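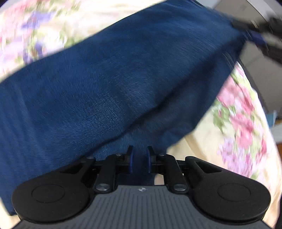
Kavitha Kurup
Textiles de casa y pruebas de producto en Tondireck

Manta Batstead, azul marino

¡Por fin tenemos la Batstead en azul marino! Llevaba desde diciembre dando la lata para que la trajéramos en este color, porque la gris se vende sola pero a mí me parece un poco sosa, y en mi casa ya hay bastante gris. El azul es profundo, de los que con poca luz casi se van al negro y, cuando les da la claridad de la ventana, se aclaran un tono. Encima de una tela crema de flores queda preciosa (yo soy muy de mezclar liso con estampado, ya lo sabéis los que leéis estas fichas).

El tacto es lo que más me preguntáis. Tiene el pelo corto y suave, sin rizo ni borreguito, así que no abulta tanto en el armario. El pelo tiene dirección: si pasas la mano hacia un lado se ve más claro y hacia el otro más oscuro. No es un defecto, es así en toda la serie, y a mí me gusta.

Para doblarla yo lo hago siempre sobre la cama. La extiendo, cojo una esquina, la llevo hasta la contraria y luego aliso con el antebrazo antes del segundo doblez. Las ondas pequeñas se van solas, las arrugas largas en diagonal no – esas hay que estirarlas desde la esquina, o se quedan marcadas hasta el día siguiente. Con cuatro dobleces cabe en el estante estrecho del armario Gikel, que tiene 40 cm de fondo. Thirumalai Nadar, mi compañero de almacén, la enrolla y dice que tarda menos. Puede ser, pero a mí los rollos se me caen encima cada vez que abro la puerta.

Lavado: a 30 no hace falta ni pensarlo, pero yo la primera vez la metí sola y en frío, y os recomiendo lo mismo. Un azul tan oscuro con sábanas claras me da respeto. Nada de suavizante, que apelmaza el pelo. Secadora tampoco; tendida a la sombra y una buena sacudida antes de guardarla.

Una pega, que también hay que contarlas: se le pega todo. Pelusas, pelo de gato, hilitos de la funda nórdica... En el marino se nota mucho más que en la gris. Yo tengo un rodillo en la mesilla y le doy una pasada cuando me acuerdo.

Datos
Modelo: Batstead
Color: azul marino
Ancho: 120 cm
Tacto: pelo corto, suave
Lavado: en frío, sin suavizante
Secadora: no
Precio: 22 euros

También la tenéis en gris y, si buscáis algo más fino para el sofá, mirad la Iyengar, que pesa menos y seca antes, aunque en marino todavía no ha llegado. Si tenéis dudas con el color, escribidme y os mando un retal por correo – me quedan unos cuantos en el cajón.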